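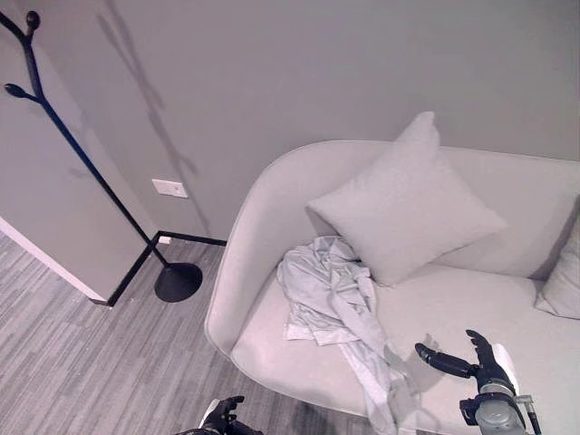

The matching pillows are the first thing to settle on the Rekunis slipcover question, because they drive the fabric order. My sofa is upholstered in a pale, slightly warm gray with a matte face, and the throw pillows on it are near enough the same color that I would treat them as part of the upholstery for cleaning purposes. That has a practical consequence. Anything cooler in tone left on the seat stands out at once, as the bluish garment bunched up below the large pillow does, and any cover panel cut from a different dye lot will do the same. If you are going to replace the seat panel alone, get a swatch first and lay it on the seat in daylight.

Home | List Index | Threads | Search Archive | Prev | Next

Subject: Re: [upholstery-care] Fading and pilling on seat front edge, pale gray sofa
Date: 16/03/2026

Replying to the list, as there were several points in the earlier message and I have measurements for most of them. Quoted text is trimmed.

> We have a light gray sofa with curved arms, bought from Mac Giolla,
> in daily use. The front edge of the seat has started to pill over
> a strip as wide as my hand. The arms and backrest are fine. The
> shop says this is normal wear. Is it?

Pilling on the front edge is normal in the sense that it is where the abrasion is. The underside of the thigh and the back of the knee cross that edge every time a person sits down or gets up, and the fabric is under tension there from the cushion core. The backrest sees little movement by comparison. Clean arms and back with a pilled front edge is what I would expect from a sound fabric used hard in one place.

What I would not accept as normal is thinning. Press the strip flat with a fingertip and look across it under a lamp held low. If the ground weave is still closed between the pills, it is surface fiber only and can be shaved. If you can see backing, stop shaving and ask the shop for the abrasion rating in writing.

> We also throw clothes on it. Shirts, jackets, whatever comes off
> in the evening. They get sat on or pushed aside. Could that be part
> of the problem?

Yes, in two ways.

First, loose garments that drape over the front edge get dragged across it when they are picked up. A zipper pull, a rivet or a cuff button will lift a loop each time. One lifted loop is nothing. After a winter of it you have a fuzzy strip in exactly the place you describe.

Second, transfer. Cotton garments in blue or blue-gray can release loose dye onto pale upholstery if there is any moisture involved, and a person sitting on the garment supplies both moisture and pressure. To test a garment, rub a damp white cloth on an inside seam 40 times with moderate pressure. If the cloth picks up color, the garment should not be left on that sofa. I test anything new before it goes near mine, inside seam and hem both, as the hem is sometimes overdyed.

The cure for both is a place to hang things near where they come off. I keep a black metal coat rack beside the sofa. Points to check if you buy one:

- Weight in the base. A slender pole with a light base will tip when coats are loaded on one side. Load opposite hooks in turn.
- Hook ends. Bare cut ends mark the inside of a collar. They should be rounded or capped.
- Clearance. Leave enough room that a hanging sleeve does not brush the sofa arm. Dark wool rubbing on a pale arm will gray it within a season.

A rack only works for things that are going to be worn again. Laundry should go straight to the laundry, or the rack fills up and the overflow is back on the seat.

> Would a fabric protector help? We were offered Clemasex at the
> till and said no.

I have used Clemasex on one sofa and left a second one untreated. It is a spray-on finish. On the treated sofa, spilled water stood on the surface long enough to blot. I saw no difference in pilling between the two, and I would not expect any, as a surface repellent does not change how the fiber is anchored. It also needs renewing after any wet cleaning. Whether that is worth the money depends on whether your problem is spills. From your message, it is not.

If you do apply it, treat the throw pillows in the same session. Finishes can shift the shade very slightly, and a pillow that used to match the backrest will look a little wrong against it afterward. Spray both faces.

> How do we get the pills off without making it worse?

Procedure I use:

1. Vacuum the seat with the soft brush, working from back to front. Do the crease under the backrest with the crevice tool.

2. Take the pillows off and leave them off until the end. They shed lint back onto the seat.

3. Use a battery shaver with a guard, on the highest guard setting. Mine is the Prokamance, the small one. The foil has to be clean and free of nicks - run a scrap of nylon stocking over it and if it snags, replace the foil.

4. Stretch the fabric flat with the free hand. Shaving over a wrinkle is how holes are made.

5. Short, light passes along the length of the seat edge. No circles. Empty the lint chamber often.

6. Keep off the welts and seams completely. Pick pills from those by hand or leave them.

7. Vacuum again, then put the pillows back.

On my sofa the front edge needed over 7 minutes per cushion the first time and much less after that. Fabrics of this type tend to pill heavily at first and then taper off as the loose fiber is used up. I last did mine in August and it has not needed another full pass, only spot work near the left end where I sit.

> The big pillow keeps a dent where people lean on it. Is that the
> filling or the cover?

Filling, nearly always. Stand the pillow on one corner and press down on the opposite corner a few times, then turn it ninety degrees and repeat. If it recovers its square shape and holds it overnight, the filling has only migrated. If the middle stays hollow, the insert is worn out. Buy the replacement insert slightly larger than the cover. An undersized insert leaves slack corners and the cover wrinkles, which then wears along the wrinkle.

Storing a large square pillow propped on its edge against the backrest is fine. Storing it flat under other things is not.

> Last thing, the slipcover. Rekunis list one for curved arms but
> the reviews are mixed.

I ordered theirs, product code 913. The body fits. The arms are the weak point. A rounded arm that sweeps down toward the front needs a shaped panel, and theirs is a straight panel with elastic, so you get a loose fold at the lowest part of the curve. Three foam rods pushed down between the arm and the seat take up most of it. The elastic in mine has held so far.

The stated rating is 2000 rubs, which I assume is a misprint with a digit missing, as it would be very low for any seating fabric. I have written to ask and will post the reply if one arrives. Until then I would not buy it as a fix for abrasion. As a washable layer to catch dye and lint it does the job, and it goes through a cold wash without shrinking that I can measure.

Summary of what I would do in your place, in order: move the clothes off the seat, shave the edge once on a high guard, wait two months and look again under the low lamp. Leave the protector and the slipcover until you know whether the pilling is tapering.

If anyone on the list has a rub count for the Mac Giolla gray from the original fabric label, please post it. Mine was cut off before I thought to copy it down.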